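Clotier Ceiling Cell
Simulation package for recording and generating manipulation demonstrations
From Clenmont

If you have ever tried to teach an arm to clear a table, you already know where the time goes. The model trains overnight while you sleep, and the examples take weeks. Clotier Ceiling Cell is a ready-to-run virtual workroom made for that long middle part of the job – recording a person's demonstrations, turning them into many more, checking them, and handing them over to your training code in good order.

We built the first version for our own use. Our small team at Skisorholm needed household pick-and-place data, and we had one real arm that everybody wanted at the same time. So we made a room we could all be in at once. It has grown a good deal from those days (the early one had a single bowl and a floor you could fall through), and customers now run it on everything from a desk machine to a rack of servers.

What comes in the package

The Cell gives you a ceiling-mounted arm with a parallel gripper, a perforated work platform, and a set of household and storage items to go on it. You get the room itself, the controller, the recorder, the replay viewer and the export tools. There are 19 starter tasks, each with a plain-English instruction, a start layout, a success check and a handful of recorded demonstrations to show how we would do it ourselves.

The starter tasks are everyday ones on purpose. Put the mug on the tray. Stack one plate on the other. Move the cube into the bowl. Open a drawer, put something in, close it again. We find that people want to begin with tasks they can judge by eye, and save the odd ones for later when they trust their setup.

Why hang it from the ceiling

We get asked this a lot! A table-mounted arm has its base in the way of half the things you want to do, and it tends to learn a habit of reaching forward. Hung from above, the arm can come at an object from any side, so two people demonstrating the same task will often choose quite different approaches. That variety is worth having in a training set. If your own robot sits on a bench or a cart, you can swap the mount in the settings file, and the task definitions carry over. You will want to record fresh demonstrations after a change like that, as the old paths won't suit the new reach.

Recording

You can drive the arm with a hand controller, a 3D mouse or a keyboard, though we would only wish the keyboard on someone for a quick test. Press once to start an episode and again to end it. The recorder keeps joint positions, gripper opening, object poses and the views from however many virtual cameras you have set up, all on one clock. If you fumble a grasp, you can mark the episode as a retry and keep it, or throw it away and go back to the same start layout.

Please do keep some of the fumbles. Mared Wynne, who looks after our data tools, has been saying so for years, and she has slowly won all of us over. A demonstration where the gripper misses a mug handle, backs off and tries again teaches a policy something that a perfect run leaves out.

From a few examples to many

Once you have a small set of good recordings, the generator can vary them. It shifts objects around the platform, turns them, changes lighting and surface colors, and re-plans the motion to match. Each new episode is played through the physics and run against the task's success check before it is saved, and the ones that fail go into a separate folder with the reason written next to them. As a sensible starting point, 9 recorded demonstrations per task and a target of 950 generated episodes will give you enough to see whether your training setup is working at all.

You can set how far each object is allowed to wander, and which ones have to stay near each other. We suggest leaving the ranges narrow for your first run and widening them a step at a time.
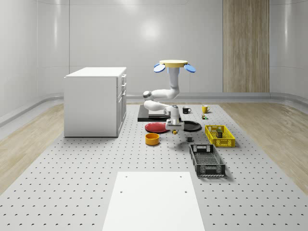 Clotier Ceiling Cell, mixed household layout, with the gripper between the red and black plates.

Objects and layouts

Layouts are plain text files, so you can edit them by hand or have a script write them for you. Any item can be marked as a target, as a distractor or as fixed. Distractors matter more than people expect. A policy that has only ever met one mug at a time can get quite muddled when a second one turns up, and it is much cheaper to find that out here than on your floor.

You are welcome to bring in your own meshes too. The import tool will ask for a mass and a friction value and then drop the object a few times so you can see whether it settles properly.

Export

Episodes can be written out whole or in shards, with instructions, success flags and camera settings included. The Jenkins reader, our small loading library, comes with the package and will serve mixed batches of recorded and generated data in whatever proportion you ask for.

Requirements

Linux or Windows workstation with a dedicated graphics card
2 monitors recommended for recording
Hand controller or 3D mouse (sold separately)

Licenses and support

Licenses are sold per site, with no limit on the number of people recording. Teaching licenses are available for schools and colleges at a lower price, so do write and ask. Every license comes with a setup call, where one of us will go through your first task with you and stay on until you have an episode saved and replaying. The next set of starter tasks is planned for September and will be free to current license holders.

Page updated May 1, 2023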